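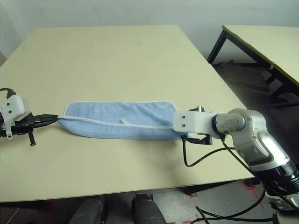
Udo two-arm bench unit, folding a hand towel.

Udo Gripper Cable Guard Kit (replacement part, second version)

Fits: Udo bench units, left and right arms
Price: 219 euros per pair, screws included
Stock: in stock at Govholm, posted within 2 working days
Warranty: see the foot of the page, and please do

What it is

A pair of guards that hold the gripper cable where it leaves the wrist, so that the arm can turn over without taking the cable along for the ride. If you own an Udo and it has started dropping things at a certain angle, you may already have guessed why you are on this page.

What went wrong with the first one

The first guard was a neat little clip. We were fond of it. It held the cable snugly at the connector, looked very tidy in the brochure and passed 900 folds on our own bench without a murmur. We then shipped it to people who own towels.

The trouble is the loop of the towel. Most hand towels have a small hanging loop sewn to one edge, and our test cloths, which Isaksson had been good enough to supply cut to size and hemmed, did not. A closed gripper sliding along an edge can pick up a loop on its tip. The arm carries on with its fold, the towel comes with it, and the wrist has to pull harder and further round than we had planned for. The old clip held the cable so firmly that the pull went straight into the connector. After enough of this a pin backs out, and the gripper loses power with its jaws in whatever position they happened to be in.

In one case that position was shut, on a bath sheet, with the other arm still trying to finish the fold. The bath sheet belonged to a hotel and is now two bath sheets. We had 6 reports of lost gripper power before we stopped selling the clip. No one was hurt. One customer did reach in to free the towel with the arms still live, and we would very much like that to remain the only time.

Stop using the old clip if

The gripper drops out and comes back when the wrist turns.
You can move the connector with a fingertip.
The cable has a flat or shiny patch near the plug.
You have the version 1 clip at all. The other signs are just there to help you feel strongly about it.

What has changed

The new guard lets the cable leave the connector in a wide bend, with enough slack for a full turn of the wrist. It looks worse. Efthymia Panagiotou, who designed both versions, describes the new one as "the one I drew first and was talked out of", and we have put that quote here at her request.

The control software has changed as well. From the May update, Udo stops both arms when either gripper meets more pull than a towel ought to give, and waits for you to press the green button. Older software will run happily with the new guard but will not stop on a snag, so please install the update too.

Fitting

Press the stop button and switch off at the wall. The stop button alone leaves the gripper powered.
Support the arm before you loosen anything. It is heavier than it looks and has no manners.
Take off the old clip and throw it away. Do not keep it as a spare.
Check the plug. If any pin sits lower than its neighbours, go no further and write to us for a new cable.
Fit the guard with the screws in the bag. The old ones are too short.
Turn the wrist by hand through its full travel, watching the cable, before you switch back on.

If a towel snags

Stop, switch off at the wall, then free the towel. In that order, even when it is a nice towel.

Free replacement

Anyone who bought a version 1 clip from us or through Nedemon gets this kit at no charge, postage included. Send the serial number from the underside of the base to Apostolos Vrettos at the service desk. You do not need the receipt, the box or an explanation.

Warranty

Two years on the guard and on any cable fitted with it. Bath sheets are considered case by case.

Page last changed April 14, 2022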